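Teething, week two
Sep 7, 2019 | by Nusrat Warraich
2 min read

Up at quarter to five again. Writing this with one hand, baby on the other arm.
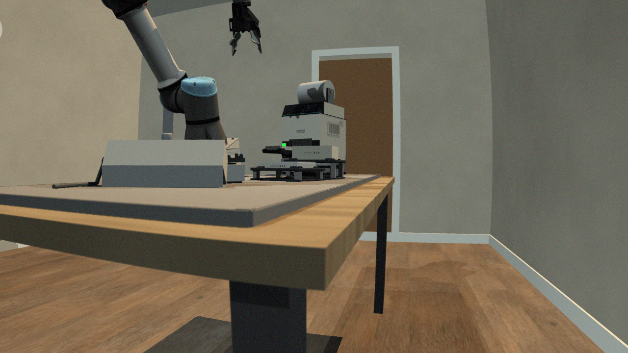

Robot arm over a wooden table, brown door at the back.

Bottom gum is swollen, top looks fine so far. Dribble everywhere. Went through every bib in the drawer by lunch and then just used a tea towel. Mum says rub it with a cold washer, so did that, got bitten for my trouble. No teeth yet but my god the jaw on him.

Tried the Mumero ring from the fridge. He threw it. Tried the Grotow one (the bumpy one, $18, thanks for nothing) and he chewed it for 17 minutes, I know becuase I was watching the clock and drinking a hot coffee. A HOT one. First since February I reckon.

Nap was short. Pram round the block, up Naidu Street and back past the chemist. Asked the lady about gels and she said see the nurse first, so will ring Monday. Must ask about the red cheeks too. And the ear pulling. And whether it's normal to be hungry then cross about the food.

Pumpkin at tea. Wore most of it. He did laugh at the dog though, a proper belly laugh, went on for ages and I got teary like a goose.

Bath, bottle, bed by seven. Up again at twenty past. Down again now I think. Washing still on the line and its meant to rain, leaving it.

Need: wipes, bananas, more bibs, sleep.

Going to bed. Will do the photos tommorow.

Contact: Nusrat Warraich, PO Box 1658, Drastmont | © 2019 | Back to top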